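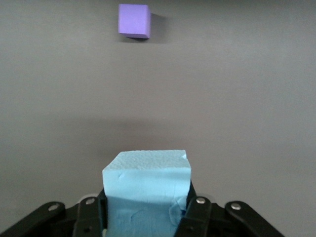 Speaker Notes: Colour and Wayfinding in Public Buildings

Posted in November by the Rindale Library Service

Slide 1. Welcome

Good morning, and thank you to the Susthorpe branch for hosting. The session will run for 50 minutes, with questions held until the end. Please remind attendees that the handout is at the door.

Slide 2. Why the signs were reviewed

The Rindale service operates 5 branches. Before the review, each had its own colours for the children's area, local history and the public computers. A patron who learned the layout at Susthorpe had to learn it again at Drurnuten. Staff logged 3501 requests for directions in one year, most of them for the washrooms and the study rooms.

Slide 3. One colour, one purpose

Purple now marks study and meeting space in every branch. A strong violet stands out well against grey flooring and grey walls, which most of our buildings have. Pause here. Note that colour is never used alone: each sign also carries a word and a symbol, as some patrons do not see colour differences easily.

Slide 4. Placement

Signs are placed where a person must choose a direction. The review removed 27 signs that repeated information or faced a wall. At Drurnuten the lift lobby was the main difficulty, and the revised layout there is still under discussion with the building owner.

Slide 5. Light

Test samples in the room where they will hang, in the morning and again after 4 p.m. A colour approved under office lighting may look quite different beside a north window. Refer to the Rind sample sheets in the handout.

Slide 6. Next steps

Branch managers are asked to return their floor plans before the new budget year. Late plans will be held over to the second round.

Comments

drurnuten_reader: Will the large print signs stay at the side entrance? They are very helpful.

Patron, Susthorpe: I attended the talk and missed the handout. Could it be posted here?

M.: The new study room signs are much easier to find from the stairs.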